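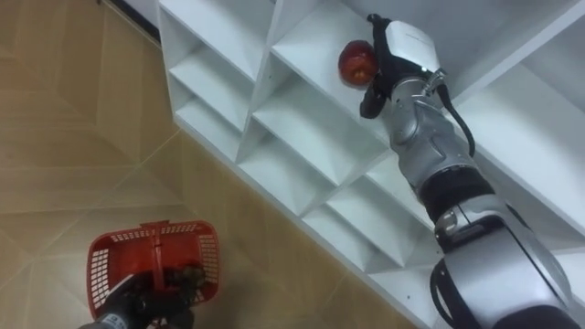 Shelf pick stops on right arm reach, code 54 (rule 16?)

Print | E-mail

Opened by: Joana Leitão
Assigned: Recep Aksoy
Product: Jodura pick package on the Kahraman cell
Status: waiting on rule text, cell is running again under the temp wording

Problem

Right arm goes for the fruit, hand gets near the cubby, whole arm holds. Code 54 on the Grorkalico console. Left arm still has the basket and won't let go of it until someone clears the hold, which is right according to the sheet but annoying. Doesn't do it every run. Upper cubbies are worse than the middle ones. Never seen it on a plain reach with no basket.

Not a crash, no contact with the shelf that we could find. Checked the fingers and the panel edges after each hold. No marks.

I need to know two things. One, is 54 the software being careful about the basket or is it the shelf. Two, are we allowed to widen anything ourselves, or is that a Jurkley sign-off. The sheet says both in different places.

Tried so far

- Restart of the pick package. No change.
- Re-teach of the shelf position. Helped for the lower rows, not the top.
- Lighter basket, nothing in it. Same.
- Slower approach speed. Fewer holds, but still some. Put it back after because the slow setting isn't on the approved list and I didnt want to leave it there.

Recep, first reply

Code 54 is the clearance hold. It's rule 16 in the cell sheet: a moving arm keeps 300 mm from anything the other arm is carrying, measured to the outside of the carried thing. Basket counts. Handle counts too, which people forget, since it sticks up above the rim.

So when the basket parks high and close, and the right arm swings across to the top left side of the shelf, the forearm goes inside the 300. Hand is fine, it's the forearm that trips it. That fits with upper cubbies being worse.

Please don't widen or shrink the number. That one is ours. What you can change at your end is where the basket parks. Can you tell me:

- where the basket is when the reach starts
- whether the tether straps are slack or snug
- which way the floor cable runs
- who is at the stop button and can they see both hands
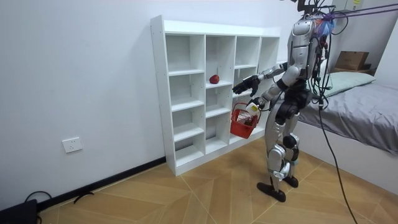
Joana again. Basket is held out in front on the left arm, handle up, lower than the reaching hand. That's how the sheet draws it. But the sheet doesn't give a height, it just says "low". Low compared to what? I've had one operator park it at the bottom rows and another park it halfway up the unit and both of them say they followed the sheet. They did, is the thing.

Straps: snug enough that they don't drape, not pulling. Floor cable: trails behind and off to the side. We keep it out of the foot area before a run. That's in the checklist but as a tick box with no wording, so new people tick it without looking.

Stop button: me, mostly. From the bed side you can see the right hand ok and the basket not so well, torso is in the way. I've started standing on the shelf-and-basket side instead. Is that allowed? Sheet says "clear view of the work". Would like that to say BOTH hands.

Recep

Yes allowed, as long as you're outside the arm reach line. Good point on both hands, I'll put it in.

On the height. Agreed, "low" is useless. Proposed wording:

"Before any reach, the carrying arm is parked so the basket handle is below the shelf board of the target cubby. If the target is in the lowest rows, the basket is parked to the left of the unit and the operator checks the gap before release."

Try that and log it. Don't edit the pick package, only the park pose. Save it as a new pose, do not overwrite the old one. We had a site overwrite theirs and then there was no way to compare.

Joana

New pose saved. Ran the apple from the upper cubbies with the basket low. No 54. Ran a middle cubby, no 54. Then put the basket back in the old pose to be fair to it and got the hold again on an upper one. So it's the park height, I'm fairly happy with that.

One more while I'm here. Release rule. Current sheet says the right hand may release "over the basket". Some people take that as anywhere above it. From the top row that's a long way for a piece of fruit to fall. Also what about clearance, the right hand has to come inside the 300 to put anything in the basket at all, so rule 16 must get switched off for the drop? Where is that written? Can't find it. 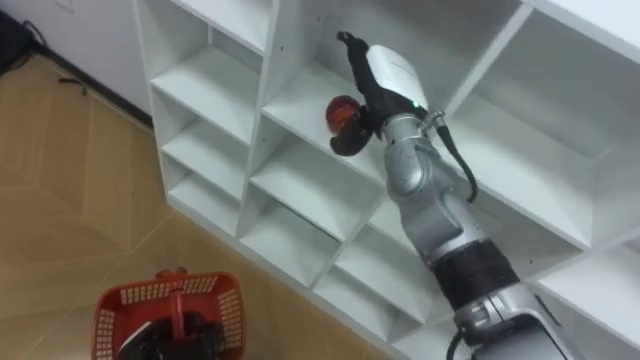
Page last changed: Wednesday, by R. Aksoy

Recep

It's written in the wrong place, sorry. There is a transfer window. When the reaching hand has something in it AND the carrying arm is still, the 300 drops away for the hand and wrist only. Forearm still has to respect it. That sat in the Grorkalico release notes for version 4 and never got moved to the cell sheet. My fault as much as anyones.

Putting it in as 16a. Draft:

16a. Transfer window opens only when (a) the reaching hand reports a closed grip and (b) the carrying arm is holding still. It covers hand and wrist. It closes on release or if either arm does something outside the transfer.

16b. Release is made beside or over the basket at rim height, no higher than a hand's width above the rim. No releases from the shelf row.

16c. If the grip report and what the operator sees don't agree, the operator stops the run. No second try from the console.

16c is the one I care about. Soft fingers can report closed on a bad hold, and the window would open on that. Operator's eyes win.

Questions for Joana: does the fruit type matter for you? We wrote the grip table for apples. If you're putting other things on that shelf the table needs a line for each, or the closed report doesn't mean much. 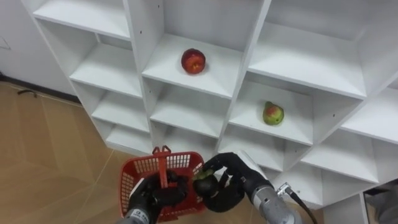
Joana

Apples, pears, avocados at the moment. Avocado is using the apple line because there wasn't another one. Pear hasn't got a line either, operator picks one from the menu, and I'd like that gone, it should be locked per item. If it isn't in the table it doesn't go on the shelf. Can we write that down as a rule too? Call it 16d or put it somewhere else, don't mind.

Rim height release is fine here. Would rather have it as a picture on the wall than a sentence, people read the wall.

Checklist changes I've made locally, shout if any are wrong:

- Floor cable: "walk the cable, move it clear of both feet" in place of the bare tick box
- Stop button: operator names out loud which hand they can't see, then moves
- Basket park: handle below target board
- Shelf: only items in the grip table
- After a 54: check fingers, check panel edges, write it down, then clear

Recep

All fine. Item rule goes in the staging section and not under 16, otherwise it'll only get read after a hold. Locked menu is a change to Jodura so that's a separate ticket, I've asked for it. Until then the avocado stays off the shelf please, pear too.

Wall sheet: send me your sketch and I'll get it redrawn with the new numbering.

Leaving this open until the June sheet is out. If you get a 54 with the basket in the new pose, add it here, dont open another one.

Joana

Ok. Pears and avocados off. Sketch coming once I find a pen that works.

Print | E-mail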